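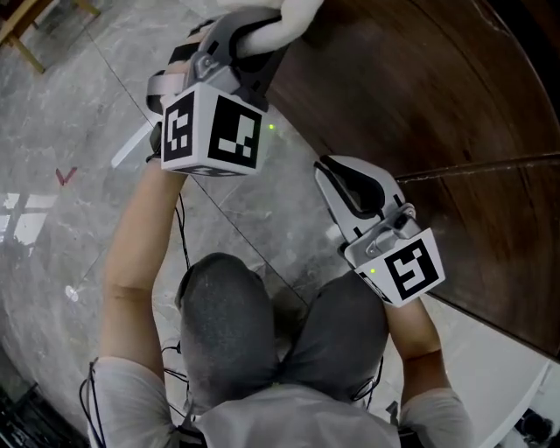 FOR IMMEDIATE RELEASE

Protura and Skallus publish first chore results: hand-held grippers good for teaching, machines still slow

SOVMONT, Feb 12, 2024 - Can a machine do the housework yet? Short answer from Protura: a little of it. Slowly. With someone close by.

The company today released results from its home chores trial, run with gripper maker Skallus. 15 chores, all of them dull on purpose. Wiping a table. Picking a sock off the floor. Putting cups back on a shelf. Closing a drawer that sticks.

Teaching comes first. People do the chore themselves, in ordinary rooms, holding a gripper in each hand. Printed markers on the white cubes below the grip let the software follow where each hand goes. No robot needed in the house for this part, so a session can fit between breakfast and lunch.

Protura recorded 273 sessions for this round. Then the machines had a go, 174 attempts per chore, same rules for every one: no help, no second try, clock running.

What went well:
Table wiping. Cups to shelf, as long as the cups had handles. Picking up single pieces of cloth from a hard floor.

What did not:
Folding anything bigger than a hand towel. Fitted sheets were dropped from the trial early. Chair legs remain a problem, the arm goes for the object and forgets the chair is there. Shiny floors also caused trouble, glare in the camera view was taken for paper more then once.

Shop-floor tasks were tried too, at the Rivadeneira packing site. Box loading was steady but well behind the regular crew on speed. Rivadeneira has no plans to change staffing and will keep one test station open.

"We would not sell this to a family today," Protura said in a statement. "It wipes a table fine. It takes far too long to do it, and it still needs watching. Anyone promising a full housekeeper this year should show the whole video, uncut."

Next round starts in May. More homes, more clutter, carpets included this time. Target is some 1,000 sessions, with laundry getting the biggest share.

Full results, including the failed attempts, are availble on request from the Protura press office. Skallus will answer questions on gripper hardware seperately.

Contact: Protura press office, Sovmont

###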